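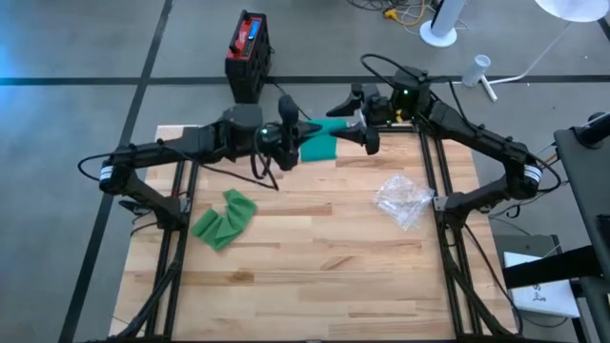
# Unit 7: Reading a vendor's offer for a two-arm cloth kit

Bring the Sasberg quote and the four-page brochure to class. Both are in the course folder. If you only have time for one, read the quote.

The product is called the Allska bench kit. Sasberg sells it, Nedelcu writes the software, and the offer we're reviewing was made to Flavberg, a rental linen company that wants to know if two arms can take over part of its towel folding. We are playing the part of the person at Flavberg who has to say yes or no. My own bias, so you can correct for it: I've read a lot of these offers and signed off on very few.

## What is being claimed

The brochure makes one large claim and hides several small ones behind it. The large one is that the kit "handles textiles." Handles is a word to be careful with. A gripper that has hold of a cloth is handling it. So is a gripper that drops the cloth a second later. Before you believe the sentence, break it into jobs:

1. Find one cloth on the bench.
2. Pick it up, and pick up only that one.
3. Find a second edge or corner and get the other gripper onto it.
4. Spread the cloth between the two arms.
5. Lay it down flat.
6. Fold it, to a size somebody has specified.
7. Put it somewhere and go back for the next.

A teal cloth stretched between two grippers over the far side of a bench belongs near step 4. It tells you the arms can reach each other there. It does not tell you how the cloth came to be held, how long that took, or if a person placed it. It says nothing at all about step 6, and step 6 is what Flavberg would be paying for.

Students tend to give full marks for a spread cloth because it looks like the hard part. It may well be the hard part. Ask anyway.

## The bench conditions

Look at what shares the tabletop with the job. There is a crumpled green cloth on the left and a piece of crinkled clear plastic on the right, and a lot of bare wood. That is a very light load compared with a laundry cart, where towels come out twisted together and all the same color.

Write down answers to these before the discussion:

- Is the cloth a different color from the bench? Would the kit still find a tan towel on tan wood?
- What does the system do with clear plastic? It throws bright reflections, and packing film is common in a linen room. Does the quote mention it anywhere? (It doesn't. I checked twice.)
- How large is the largest piece the arms can spread? The brochure gives reach for one arm. That is the wrong number for a two-arm job.
- Who puts the next cloth on the bench?

## The numbers in the quote

Sasberg reports 1,012 trials and 400 "successful manipulations." Some of you will divide one by the other right away and get a figure a little under 40 percent. Hold off. Neither number is defined. A trial might be one cloth from pickup to stack, or it might be one attempt to close a gripper. A successful manipulation might be a fold or might be a lift.

Further down, in the smaller table, there is a line reading "unassisted: 313." If that 313 is part of the 400, then 87 of the successes had help from a person. What kind of help? Straightening a corner with a fingertip and restarting the whole system are both "assisted," and they cost Flavberg very different amounts of labor.

I wrote to the vendor to ask. The reply was polite and came with a second copy of the brochure.

For homework, draft the definitions you would want in the contract. One sentence each for *trial*, *success* and *assistance*. Keep them plain enough that a shift lead could mark a tally sheet without calling an engineer.

## Cables, floor space and other dull things

The price covers arms, grippers, rails and software. It does not cover the floor around the bench, and that is where I would expect the first argument after delivery.

Both arms have cable loops that stand out past the elbow. Thick bundles run down along the rails on each side, and there are thinner wires across the floor between the bench and the gear at the right. In a development room that is normal and I don't hold it against anyone. In a linen room with carts going by, it is a trip hazard and a snag hazard, and somebody has to pay for covers and routing. The quote has no line for it.

The elbows matter too. Both of them sit outside the table's edges. When you work out the footprint, measure the arms at their widest and then add whatever guarding your safety person asks for. The "bench size" in the brochure is the size of the bench.

There are green lights on at both wrists. The brochure calls these "status indicators" and never says which status. Powered? Ready? Holding something? Put it on the list of questions.

## What would change my mind

I'm not against the kit. Marleny Chávez, who taught this unit before me, thought a two-arm setup was the right shape for towels and I agree with her. One arm and a flat table gives you a lot of dragging. But I would want an on-site test with Flavberg's own linen, straight out of the dryer, with the vendor's staff standing back from the bench. Continuous video with a clock in view. Every stop logged, including the ones that get fixed fast.

Sasberg has offered a demo in February at its own site, with its own cloths. Decide if you would go. If you would, write down what you'd carry in your bag.

## To hand in

- Your three definitions.
- The seven steps above, each marked *shown*, *claimed* or *not mentioned*, with the page of the quote or brochure you relied on.
- A recommendation to Flavberg, one page at most. "Wait" is an acceptable recommendation if you say what you are waiting for.

Spelling counts a little. Unsupported adjectives count more – if you write "robust" or "reliable," I will ask you for the tally sheet.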